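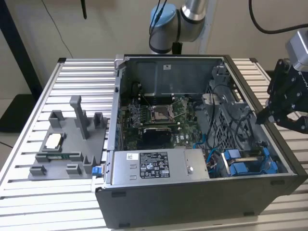 Humgate Opens Orders for Pasia, a Robot Workcell Kit for Desktop PC Assembly

HUMGATE, Monday – Robotics maker Humgate is now taking orders for Pasia, a workcell kit that lets refurbishers, repair shops and training labs hand over some of the fiddliest jobs in desktop computer work to a robot. First kits ship in July.

Pasia is built for the small parts. Seating a processor, pressing in a memory module and closing a retention lever are all short jobs for a skilled technician, but they take care every time, and a shop with pallets of used office towers has a lot of them to get through. The kit gives a robot arm what it needs to take on that work on the same computers the shop already handles, with no special chassis and no custom motherboard.

The tower goes on its side on a slotted aluminum table with the panel off. Next to it sits the Pasia plate, a 3D-printed fixture with pockets and cradles that hold each part ready for pickup. The arm always knows where to find the next piece, and the person running the cell can see at a glance what has been loaded.

"We love how ordinary this setup looks," the Humgate product team said. "It's a regular office tower with the cables still in it, drive cage and all. Real machines have wires looping over the board and brackets in awkward spots, and we wanted a cell that could work in there. Watching it reach down toward a socket still makes people in our shop stop and stare!"

The first version of the plate was developed with Sobczak, a computer refurbisher that tested the kit on its own benches for two months. Over the trial, the cell ran 3927 part placements. Sobczak's technicians asked for deeper pockets and a wider front edge, and both changes are in the version now on sale.

Print files for the plate come with every kit, so owners can reshape it for other boards and other parts. The control software, Prirnunon, runs on a standard workstation and lets a technician teach a new pickup point by guiding the arm there by hand. Saved points can be shared between cells.

The Pasia kit is priced at $2960 and includes the fixture plate, gripper fingers, table clamps, print files and a Prirnunon license. The robot arm and table are sold separately. Schools and training programs can order the same kit for $2000.

Orders and demo requests can be placed through the Humgate sales desk. Demo visits include time at the cell, and visitors are welcome to bring a desktop tower of their own to try.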